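Catalau Hand Kit on Trial: Project Report, Second Term

5 May 2019

Introduction

When our group was choosing a project we went back and forth between building something from scratch and putting somebody else's product through its paces. In the end we went for the second, partly for lack of time and partly because a trial set of the Catalau hand kit had become free for the term. The kit is sold to colleges and small workshops as an add-on for a humanoid robot. You get a pair of hands with fingers, wrist modules with a status light, all the straps and cabling, and a year of Zivik, the software that teaches and replays the movements. Our question was a plain one: could people like us, with a fair bit of patience and not much experience, get it doing a useful tidying job?

Setting up

The booklet promises an afternoon. We needed two, and most of the second went on cables. The loops at the wrist have to be long enough for the arm to stretch and short enough not to catch on anything, and the booklet gives one drawing for this, rather a small one. We would have loved a few lengths in centimetres! Zivik was a pleasant surprise after that. It found both hands straight away, and the calibration screen talks you through each finger in turn in friendly language.

The shoe task

Shoes seemed a kind place to start. They are light, they don't mind being dropped, and they come in enough shapes to be interesting. The job was to take hold of a shoe at the shelf, lift it clear and set it back. We taught the movement by hand and let Zivik replay it, for 50 attempts with the right hand, and 68 per cent of them ended with the shoe back on the shelf and the hand clear of it. Slip-on styles have a nice wide opening but very little stiffness, so the fingers have to come underneath and cradle the thing.

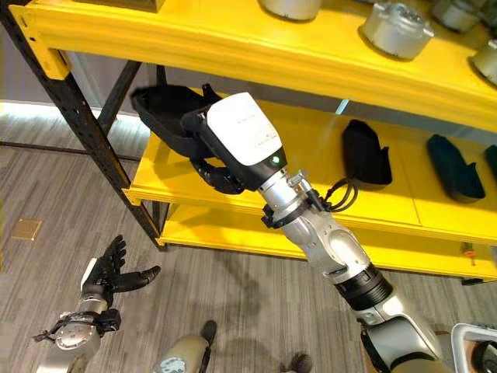 Sorkholm, who read our first draft, felt that 68 per cent was being too hard on the kit, as a good share of the misses came from our own teaching and a second round with the same hands would surely do better. We think that is fair, and have left the figure in with this note beside it. If we had another fortnight we would teach every movement again from the beginning, slowly, with the left hand parked well out of the way.

The bin task

Next came reaching down into a storage bin, which asks much more of the arm. The hand has to clear the rim, and the fingers have to find an edge to work against. We used moulded parts as well as soft goods. The parts like to lie across one another, and the software has no idea which is on top unless you tell it. There is a setting called "stack order" for this, tucked away on the third page of options, and we only came across it late on.

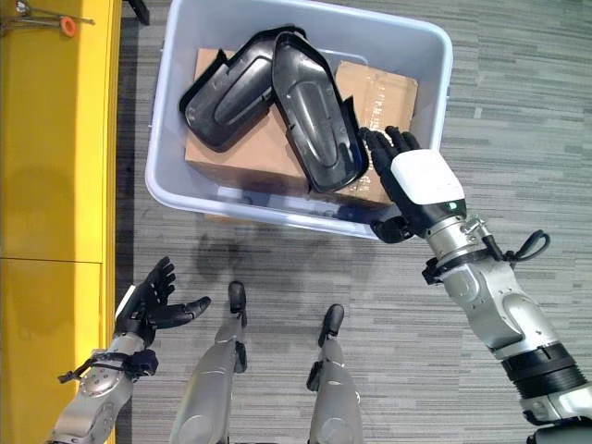 Fig. 2. Right hand at the edge of a black moulded part in the bin, left hand held open.

We did not score this task in the same way, because we kept changing the approach height as we learned, and it would have been cheating to add the attempts together. What we can say is that coming in from the side was much kinder to the fingers than coming straight down. The kit includes a spare set of finger pads, and we were glad of them.

Close quarters

The yellow furniture gave us our longest discussions. It is sturdy and bright and easy to find your way about on, but there are narrow places between the bars, and working near them means thinking about every part that sticks out. Catalau's drawings show the overall size of each fitting and leave out the connectors, so we took our own measurements and allowed an extra 155 mm on the approach path.
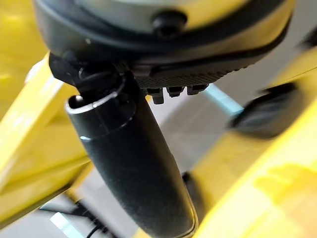

That allowance slowed everything down, and we argued for a while over whether it was too generous. We kept it. A slow approach is dull to sit through, but a bent connector means a parcel in the post and a week of waiting, and we had no week to spare.

Glossy surfaces were the other thing. Bright patches of reflected light move about as you change position, and it is surprisingly hard to judge by eye how far a finger is from the surface when its reflection is coming up to meet it. 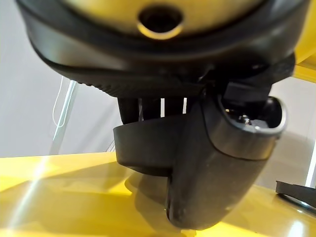 We settled on a matt cloth from the Tufa range for the fine height checks, and took it off again for the replays. Zivik lets you save a height by name, so this only has to be done once for each surface, and I would recommend doing it on the first day, before anything else.

Would we recommend it?

Yes, with a few grumbles. The hands feel well made, Zivik is a pleasure once you know where things are hidden, and the straps are easy to undo when you have put them on the wrong way round (we did). The booklet needs a proper cable page and drawings with the connectors included. A group starting in November should have ample time to do both tasks properly, and our saved movements are in the shared folder for whoever would like them.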